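Keeping a Game Console Alive in a House Where People Cook

The fan in my console started whining in April, during a boss fight in Lulov, and I did what any sensible adult would do. I turned the TV up. Two weeks later the thing shut itself off with 168 hours on the save file, and I went looking for a screwdriver.

So, a few household tips, learned in the wrong order.

Vacuum the shelf, not the console. A vacuum nozzle on the vents can spin the fan faster than it likes. Unplug the console, wipe the outside with a dry microfiber cloth, and go over the vents with a soft paintbrush, the kind you bought for watercolors and used once.

Give it air. A hand's width on every side, and more behind. The closed cabinet looks lovely and works like a slow cooker. If your partner insists on the door, open it while you play and close it when company comes.

Canned air goes in short bursts, can upright, console off and unplugged. Tip the can and you get a cold spray of propellant, and then you get to shop for a console.

Kitchen grease travels. We live in an open-plan apartment, and the dust on our shelf had the texture of felt. Run the range hood before the pan gets hot and leave it on for ten minutes after. I now do this every time except when I forget.

Controllers: a barely damp cloth for the grips, a dry wooden toothpick for the seam. The toothpick will bring out things you ate last year. Keep liquid away from the sticks, and don't share the toothpick.

Chips are the enemy. Eat them with chopsticks or switch to grapes. My co-op group in Fustum laughed at the chopsticks until one of them had a trigger stick halfway down for an entire raid.
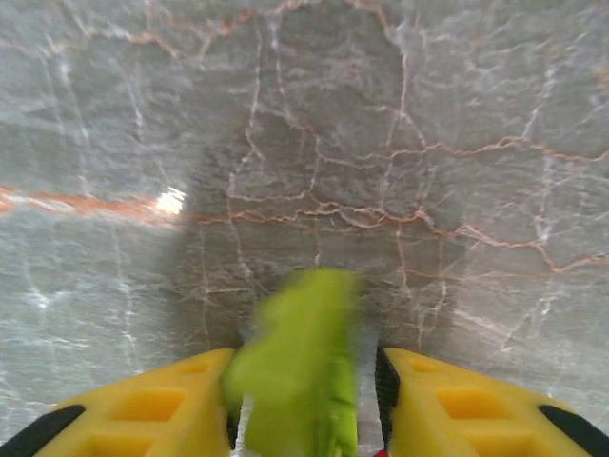

Discs get wiped from the center straight out to the rim, never in circles. Use plain water on the cloth if there's a fingerprint, and let the disc dry before it goes back in. Toothpaste is for teeth, whatever the forum says.

Cables like a loose loop and a strip of hook-and-loop tape. Label both ends while you still remember which is which. I have one marked "probably TV."

Before you move the console anywhere, take the disc out and let it shut down fully. Carry it with both hands. If a game is still installing, go do the dishes. Fukdale took me through a full sink, the stovetop and a pan I'd been soaking since the weekend, and it was still at 90 percent when I sat back down.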